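Desk organizer

A desk organizer is a small container or set of containers used to keep pens, markers and other supplies together on a work surface. The simplest type is an open box with no dividers.

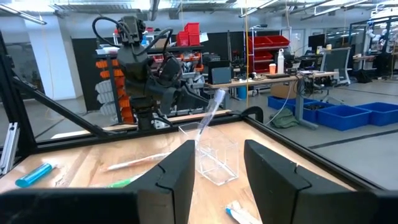 Organizers are usually placed within arm's reach of the person working. They are common in homes, schools, offices and laboratories, where the same box may hold both writing tools and light items such as plastic pipettes.

Materials

Clear acrylic is widely used – it lets the contents be seen from the side and can be wiped with a damp cloth. It scratches more easily than glass, and some solvents will cloud it. Wood, wire mesh and molded plastic are also used. Wood is heavier and less likely to tip over when long items lean against one side.

Shape and size

A box for pens is normally a little shorter than the pens themselves, so that the tops can be gripped. Long, thin items placed alone in a wide box tend to rest at an angle. Low trays are used for markers stored on their sides, a position often advised for double-ended markers.

Use

Markers are put away with their caps on. Round barrels roll on a smooth tabletop, and many makers add a flat side or a clip to the cap to prevent this. Dried-out markers are usually removed when the box is cleaned.

Larger supplies are kept in storage bins on racks or shelves, with only the items in daily use left on the table. Bins may be sorted by color, either by type of content or by work area.

See also

Pencil case
Storage bin
Marker pen
Drawer divider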